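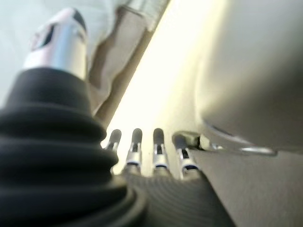 Manuales > Sumon > Puesta en marcha > 4. Tejidos y almohadas

Abril. Por el equipo de documentación de Wutodska

4. Grabar y evaluar la tarea de la almohada

Si vienes del capítulo 3 ya tienes las manos calibradas y el Drondell arrancado, así que toca la parte que a mí más me gusta (y la que más paciencia pide). Sumon es nuestro método para aprender agarres a dos manos sobre cosas blandas, y la almohada es la tarea con la que lo medimos casi todo. Es un objeto malísimo: cambia de forma en cuanto la tocas, la funda resbala sobre el relleno y todo es blanco sobre blanco, de modo que la cámara de la cabeza distingue poco entre un pliegue y una sombra.

La idea del método cabe en un párrafo. En vez de pedirle a la política que prediga la forma entera de la almohada, le pedimos dos puntos de pinza en el borde inferior y una tensión entre ellos. Una mano hace de ancla y la otra busca. Cuando la segunda cierra, las dos tiran un poquito hacia fuera y el sistema mira si el borde se tensa como esperaba. Si no se tensa, suelta la mano que busca y vuelve a intentarlo sin mover el ancla. Eso es todo, de verdad, lo demás son parches.

4.1 Preparar la cama

1. Pon una sábana lisa sobre el colchón. Con estampados funciona, pero entonces no compares tus números con los nuestros.

2. Coloca la almohada con un borde largo sobresaliendo del lateral de la cama. Tiene que colgar algo de tela, lo justo para que quepan las puntas de los dedos. Yo lo hago a ojo y luego le doy un par de golpes con la mano abierta para que no quede siempre igual de mullida.

3. Mete la etiqueta de la funda donde quieras, pero apunta si queda a la vista. Hubo una tanda en la que la política aprendió a pinzar la etiqueta (nos tuvo entretenidos una semana entera).

4. Decide la luz y no la toques hasta acabar la tanda. Si tu cama lleva luz por debajo, déjala siempre encendida o siempre apagada. El resplandor cálido en el borde inferior cambia mucho la exposición de la zona donde trabajan los dedos.

Nota: la exposición automática de las cámaras de muñeca se vuelve loca cuando la mano se acerca a una zona iluminada. Fíjala en el panel de Drondell, pestaña Muñecas, con la mano ya cerca del borde. Fijarla en reposo no sirve.

4.2 Postura inicial

5. Lleva el robot frente al lateral de la cama y comprueba que los dos brazos llegan al borde de la almohada sin estirarse del todo. Si un codo queda casi recto, acércalo.

6. Carga la postura "dos_manos_bajo" y ejecútala a velocidad reducida. Las manos suben desde abajo, con las palmas hacia arriba.

7. Mira los cables. Lo digo en serio, míralos antes de cada tanda, con el brazo quieto. El bucle de la muñeca necesita holgura para que la mano gire, y si lo sujetas demasiado corto lo notarás como una resistencia rara en la última articulación. Si lo dejas demasiado largo se engancha con el codo.
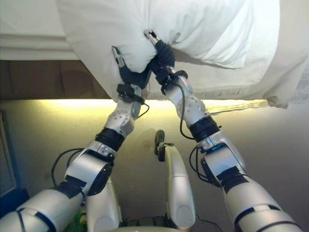
8. Cierra la mano ancla a mano, con el mando, y comprueba que la lectura de fuerza sube y se queda estable. Si va bajando poco a poco, la tela se está escurriendo: abre, avanza un dedo más hacia el relleno y repite. Agarrar solo la funda es el error más común, y en la gráfica de fuerza se parece muchísimo a un buen agarre durante los primeros instantes.

9. Abre y vuelve a la postura inicial. Ahora sí, puedes grabar.

Precaución: mientras los brazos estén activos no metas la mano entre la almohada y los dedos para "ayudar" a la tela. Todos lo hemos hecho. Para el robot con el pulsador, recoloca y reanuda.

4.3 Grabar demostraciones

10. Abre una sesión nueva en Drondell y elige la plantilla Reinholz. Es la que guarda los dos puntos de pinza como etiquetas aparte; con la plantilla normal se graba el movimiento, pero luego hay que etiquetar todo a mano y no se lo deseo a nadie.

11. Graba 30 demostraciones por almohada. Con menos, la mano que busca se vuelve tímida y se queda flotando debajo de la tela sin decidirse.

12. En la mitad de ellas usa la derecha como ancla y en la otra mitad la izquierda. No hace falta alternar una a una, yo prefiero hacerlas por bloques y así no me lío con el mando.

13. Entre demostración y demostración, recoloca la almohada. Gírala, aplástala, deja una esquina doblada hacia dentro. Las colocaciones feas son las que más valen.

14. Incluye fallos a propósito: que la mano que busca cierre en el aire, que pinche solo la funda, que llegue tarde. Pulsa Marcar fallo en cuanto ocurra y sigue hasta recuperar el agarre en la misma grabación. Sumon aprende el reintento de ahí — si solo le das demostraciones limpias, el primer tropiezo lo deja clavado.

Nuestro conjunto completo tiene 1966 demostraciones entre todas las almohadas. No te hace falta llegar a eso para adaptar el modelo a tu cama, tranquilo. Partes de los pesos que ya vienen con Drondell y solo añades las tuyas.
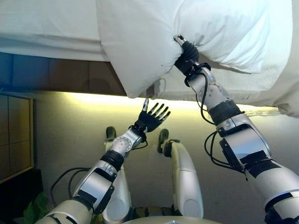 Una cosa sobre el ancla, que me preguntan mucho. La otra mano tiene que esperar abierta, con los dedos separados y cerca de la tela, y solo entonces acercarse. Al principio las cerrábamos a la vez y quedaba precioso en los vídeos, pero cada mano movía el borde que la otra estaba buscando y acababan persiguiéndose. Esperar cuesta un poco de tiempo por intento y a cambio el punto de pinza se predice con la tela ya quieta. En la plantilla Reinholz el parámetro se llama espera_ancla. Viene activado y te recomiendo dejarlo así, salvo que quieras reproducir la comparación del apéndice.

15. Revisa las grabaciones antes de entrenar. Drondell te marca en naranja las que tienen los puntos de pinza fuera del borde. Normalmente son almohadas muy dobladas, y se arreglan arrastrando el punto en la vista de la cabeza. Si el punto no se ve desde la cabeza, usa la cámara de muñeca.

16. Lanza el ajuste con la opción Continuar desde base. Vete a comer.

4.4 Evaluar

17. Usa colocaciones que no hayas grabado. Lo mejor es que las haga otra persona, sin mirar tus demostraciones. Cuando las preparo yo, me salen siempre parecidas a las de entrenamiento aunque intente evitarlo.

18. Da por bueno un intento solo si las dos manos sujetan relleno además de funda y el borde se mantiene tenso al tirar. Que la almohada no se caiga no basta, que con el peso apoyado en la cama se sujeta casi cualquier cosa.

19. Anota aparte los intentos que salieron bien tras un reintento. Súmalos al total, pero guarda la separación. Es el dato que más nos ha enseñado.

20. Si un intento se interrumpe con el pulsador, cuenta como fallo. Sin excepciones, por mucho que estuviera "a punto".

Con la espera del ancla y los reintentos activados, en nuestra cama nos movemos cerca del 92 % de intentos buenos. Los fallos que quedan son casi todos del mismo tipo: las dos manos terminan demasiado juntas, el tejido se arruga entre ellas y la tensión que mide el sistema es la de ese pliegue, que no dice gran cosa sobre el resto del borde. La siguiente sección va de eso. 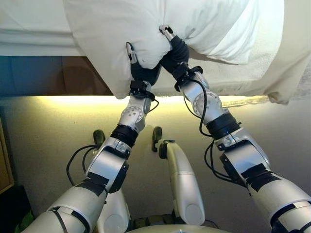 Última modificación de esta página: 31 jul 2024

4.5 Cuando las manos se juntan demasiado

El síntoma es fácil de reconocer en la gráfica. La tensión sube muy deprisa, casi en vertical, y luego se queda plana. El sistema lo interpreta como un borde bien estirado y da el agarre por terminado. Al levantar, la almohada pivota sobre las manos y los extremos se descuelgan.

21. Abre Reinholz > Pinzas y sube separacion_min poco a poco. Cada cambio, un par de intentos de prueba. Si te pasas, la mano que busca se irá hacia la esquina y agarrará solo tela vacía.

22. Comprueba que las muñecas no se estorban. Con las manos próximas, los módulos de la muñeca y sus cables se acercan más de lo que parece en el visor, y el planificador es conservador a la hora de separarlas otra vez.

23. Si sigue pasando, graba unas cuantas demostraciones nuevas en las que el ancla cierre lejos del centro del borde. Así la otra mano tiene sitio. Márcalas con la etiqueta "ancla_lateral" para poder quitarlas después si empeoran otra cosa.

24. Repite la evaluación completa de 4.4. Entera, por favor, no solo las colocaciones que fallaban.

Nota: el valor de separación se guarda con cada almohada. Si cambias a una más pequeña y mantienes el de la grande, verás que el robot cierra el ancla y se queda esperando hasta agotar el tiempo. No está colgado, es que no encuentra un segundo punto que cumpla la condición. Pulsa Cancelar intento, carga el perfil correcto y empieza otra vez desde el paso 6.

Para fundas con flecos o con cierre a la vista todavía no tengo valores que recomendar. Los que probé en el borde con cierre daban agarres muy firmes en la gráfica y la almohada se soltaba igual, así que de momento coloca ese lado hacia el otro extremo de la cama.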